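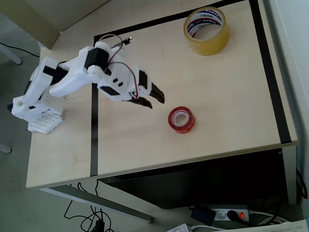 3 min read

Day one of the big pack-up, and I have already learned that I own far more tape than I thought and far fewer boxes than I need. We leave for Teltville at the end of the month, so I'm going to keep a running thread here, mostly so I can find my own notes later.

First, the tape. The wide clear Yopex roll is doing all the heavy work — box bottoms, box tops, the long seams. The little red roll is my marking tape. Red on a box means open it the first night. Sheets, coffee, phone chargers, the good can opener, dog bowls.

I used to write OPEN FIRST in marker and then stack the boxes with the writing to the wall, every single time. A strip of red goes over the top and down two sides, so whichever way the box ends up I can still find it. My mother did this with yarn, bless her, and it worked just fine until the cat got involved.

For anyone asking about bottoms (two of you did, and I love that this is what we talk about now): one strip down the middle seam, one on each side of it, then one across. Books get a second one across. Run your palm along it hard, and go a good hand's width up the side of the box.

Also, fold the end of the roll under when you set it down! Just a little tab. I lost a whole evening in June picking at clear tape with my thumbnail, turning it around and around under the lamp, and I was not a nice person by the end of it.

The kitchen is the slow part. I'm wrapping plates in the old Grullum catalogs, which I have apparently been saving for years for this very purpose, and standing them on edge like records. Glasses go in socks. Yes, clean socks, thank you to my sister for asking.

One thing I would do differently is the red. I got generous with it, and now 19 boxes are marked for the first night, and there's no way I'm opening 19 boxes on the first night. Tomorrow I go back through and get strict. The waffle iron does not need to be a priority, much as it hurts me to say so.

Moving truck is booked through Magagula, $839 with the ramp and the blankets. A bit more than I'd hoped, but they were so kind on the phone and they'll take the piano bench without a fuss.

Stopping here for tonight because my back says so. Linen closet next, and then the drawer by the stove, which I've been walking past all week.

Contact | Terms | © Tonolow | Back to top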